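The arm that would not let go

For most of August, the packing cell at Laremach ran without a stop. Then one of its two arms began to hold on to things. It would carry a box to the bin, lower it, and report the job as done with the fingers still closed.

The task is a dull one. Black boxes go from a green cloth into a plastic bin lined with blue fabric, and the cell had done 3320 of them before the first bad release. Staff at Pusorach, who built the controller, blamed the soft pads on the fingers. New pads were fitted. The fault came back after 110 boxes.

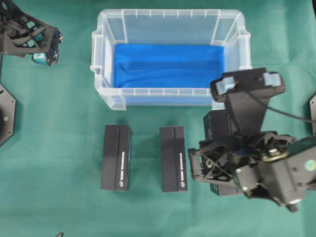 What the logs showed in the end was a timing error. The gripper sent its "open" signal when the command arrived — before the fingers had moved. If the motor stalled, the arm drew back anyway and took the box with it. On 4 occasions it dragged the bin as well, and once it tipped it off the bench.

Gilani, the firm that checks the site for safety, asked for a position check on every release and a slower retreat. Both are now in place. The cell has to pass a run of 1000 boxes before the guard settings are signed off.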